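Household Organization and Storage
Unit 4 Handout: Sorting Dry Goods and Jars into Open Bins
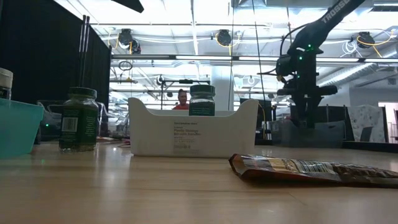
1. Purpose of the unit

This unit concerns the sorting of packaged foods and jars from a work surface into storage bins. Students will have completed the reading on shelf planning before the session. The handout is to be kept in the course binder and brought to the practical assessment.

The course is offered by the Holloway Center for Continuing Education. The instructor of record is Anikó Bozsik. Practical sessions are supervised by Marcus Escobedo, to whom requests for a change of bench should be sent in writing.

2. Terms used

Open bin: a container without a lid, filled from the top. The white plastic storage bin with handles is of this type.

Rigid item: a jar, can or box that holds its own shape. Green glass jars with black lids are used for the exercises in this unit.

Soft item: a bag or pouch that takes its shape from its contents. Snack bags in foil wrappers belong to this class.

Holding area: the part of the table where items wait before they are assigned to a bin. It is not a storage place, and it should be clear at the end of the session.

3. Choosing a bin

The shape of a bin affects how it is used. A bin with raised ends and a lower front wall lets the user see and reach the contents without lifting the bin down, so it suits goods in daily use. A bin with walls of even height holds taller stacks but must usually be pulled forward before anything can be taken out. Students should be able to state which shape they would choose for a low shelf and which for a shelf above eye level.

Handles at both ends are meant to be used together. A bin holding glass is always carried with two hands.

Printed labels supplied with a new bin describe the product and say nothing about what will be stored in it. For household use, a contents label is placed on the front wall, low enough that items leaning over the edge do not hide it. Codes used in the Pident inventory sheet (Appendix B) may be written beneath the name of the contents.

4. Order of work

Clear the table and wipe it dry.
Set the bins toward the middle of the table, with the lower wall facing the person who will fill them.
Place rigid items to the rear and sides. Place soft items in front.
Read the date on each package. Anything past its date goes to the discard tray and is entered on the sheet.
Load glass first, upright, with lids checked for tightness.
Add boxes and cans.
Lay soft items on top. Foil bags should not be folded sharply or pressed under a jar.
Attach the contents label.

Jars should not be rested on the rim of a bin, even for a moment. A jar that does not fit inside belongs in a deeper container or directly on the shelf.

5. Weight

For the exercises, no bin may hold more than 12 jars of the 290 gram size. Jars of 1,000 grams are stored singly on the bottom shelf and are not placed in handled bins. These limits apply to the course only; at home, the maker's instructions should be followed.

6. Common errors in earlier submissions

Mixing food with cleaning supplies in one bin. This results in a failing mark for the exercise.

Sorting by color of package. Two jars with matching lids and labels may hold different foods, and the printed text must be read.

Filling a bin above its front wall, so that soft items slide out when it is moved.

Leaving the inventory sheet until the end. Entries are to be made as each item is placed.

7. Assignment

Each student will sort one shelf at home and submit a plan drawn to scale, together with a completed inventory sheet. The plan should show the position of each bin and the direction its front wall faces. Students without a suitable shelf may use the Codstead case study in Appendix C.

Work is due on 3rd April through the course page. Late work is accepted only by prior agreement with Ms. Bozsik.

Reading for Unit 5: Sepp, chapter 2, on closed containers and moisture.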